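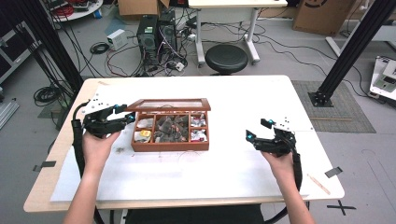 # Plindex: packing records for compartment tea boxes

Release 3, Saturday, November 23, 2024. Maintained by Jana Nolte at Trinura.

Plindex is a small table of packing records for wooden tea boxes with glass lids. Each record states which kind of item was placed in which compartment, how it was wrapped, and whether the lid closed over it. The release holds 87 records. It is meant for people who lay out box inserts, write packing instructions, or maintain a shared tea station and want a fixed vocabulary for its contents.

The records cover the box and its fill. They don't cover flavor, origin, brewing time or price.

## Contents

| File | Purpose |
|---|---|
| `records.csv` | One row per packing session |
| `slots.csv` | Compartment names and outline type |
| `terms.md` | Vocabulary for items and wrapping |
| `changes.md` | Changes between releases |
| `img/` | Photographs of boxes |

The files are UTF-8, comma separated, with a header row. Empty cells mean "not recorded". A dash in a cell means the field does not apply to that row.

## The box

The reference box is reddish-brown wood with raised sides. The lid is a wooden frame around a clear pane, attached at the back edge. The interior is divided into compartments of unequal size: a large one in the middle, narrow ones on the right, and smaller ones elsewhere.

Compartments are named from the side opposite the hinge, with the lid open. Left and right are the packer's left and right. The name of a compartment stays the same when the box is turned on the table. Release 1 named compartments from whichever side faced the packer, and the rows affected were renamed in release 2.

The pane is treated as a hard limit. Anything that touches it when the lid is lowered is recorded as overfull, even if the lid can be pressed shut.

## Fields in `records.csv`

- `session` – identifier for the packing session. Sequential, no meaning beyond order of entry.
- `slot` – compartment name from `slots.csv`. Several names may be listed, separated by a semicolon.
- `item` – term from `terms.md`.
- `wrap` – outer wrapping as handled: `clear`, `white`, `silver`, `paper`, `none`.
- `orient` – `flat`, `edge` or `mixed`.
- `shape` – `crisp` or `crumpled`, as the item sat when the packer finished.
- `lid` – `closed`, `overfull` or `open`.
- `note` – free text, one line.

`wrap` describes the surface the packer touches. A tea bag inside a clear outer bag is `clear`, whatever the inner pouch is made of. Silvery white wrapping is entered as `silver` when it reflects and as `white` when it does not. Packers disagreed on this more than on any other field, and the two values can be merged for most purposes.

`shape` was added in release 2. Older rows leave it empty.

## Packing order

Sessions entered under the current procedure follow one order. Earlier rows may not, and carry `order=free` in the note.

1. Open the lid fully and leave it open until step 6.
2. Empty all compartments onto the table surface in front of the box. Keep items from one compartment together.
3. Fill the large middle compartment first. Items in clear bags go in on edge where they fit, flat where they don't.
4. Fill the narrow compartments. One kind per compartment.
5. Place single and odd-shaped items in what remains. Packets that have lost their shape go in last.
6. Lower the lid without pressing. Record `lid`.
7. Fasten the latch if the lid rests on the frame.

Sticks, stirrers and similar long items are not part of the fill. They are kept beside the box and have no row. A few early sessions tried to fit them diagonally across the middle compartment, which blocks access to everything under them.

## Table surface

A matte, light-colored top is recommended. Small clear bags are hard to find on a glossy surface under ceiling lights, and yellow or white packets are easy to miss on pale wood. The surface should be large enough that the contents can be spread out without stacking. Marking the working area with tape at both ends is useful if several people pack in turn.

The box stands with its hinge side away from the packer. Leave enough clearance behind it for the lid.

## Known problems

**Clear bags slide.** Bags with a slick outer surface settle after the lid is closed. A compartment recorded as `edge` may be `mixed` by the next session. The table records the state at closing only.

**Mixed middle compartment.** The large compartment invites mixing. Rows with more than one kind in it list the dominant kind in `item` and the rest in `note`. Searching on `item` alone will miss the others.

**Narrow compartments and soft packets.** Soft packets fit the narrow compartments only when folded. Folding is not a separate value. It is entered as `crumpled`, and this is a poor match.

**Lid field.** The `lid` values in the Illés rows were entered from memory after the boxes were closed. Treat them as weak.

## Layout question: one kind per compartment

The rule in step 4 has been open since release 2. It makes retrieval easier, since a person looking for a certain tea only has to check one place. It also wastes space when a kind is nearly used up, and the middle compartment then carries the overflow. The alternative under review lets a second kind into a narrow compartment once the first takes up less than half of it, with a paper divider between them.

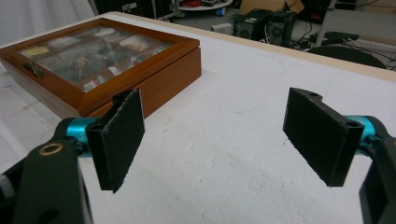 Jana Nolte replied on the tracker that she would keep the rule as it stands. A half-filled compartment shows at a glance that something needs restocking, she wrote, and a second kind hides that. She had tried paper dividers in her own box at Trinura and found that they slipped under the bags within a few days. If the middle compartment overflows, her preference is to take a kind out of the box and store it elsewhere. She also asked that the rule be worded for the box "as someone finds it through the glass", with the lid shut.

The wording has been changed as she asked. The rule itself is unchanged in release 3. The question stays open for boxes with wider side compartments, where a rigid divider might hold.

## Coverage

Over 80 of the records come from the reference box and boxes with the same insert. The rest come from a shallower model used at Vokivton, which has no narrow compartments and uses its own names in `slots.csv`. Don't compare `orient` across the two models. The shallow box does not allow bags on edge at all.

All sessions were packed by adults familiar with the vocabulary. Nothing here says how long an untrained person would take or where they would put things if left to choose.

## Corrections

Send corrections as a patch against `records.csv`, one session per patch. State the session identifier and the field. New terms go into `terms.md` first and need a short definition that separates them from the nearest existing term – "packet" and "pouch" are the usual trouble. A pouch holds tea directly. A packet is any sealed outer wrapping, with or without pouches inside.

Requests to add flavor names will be closed. They were dropped in release 2 and the old column is not coming back.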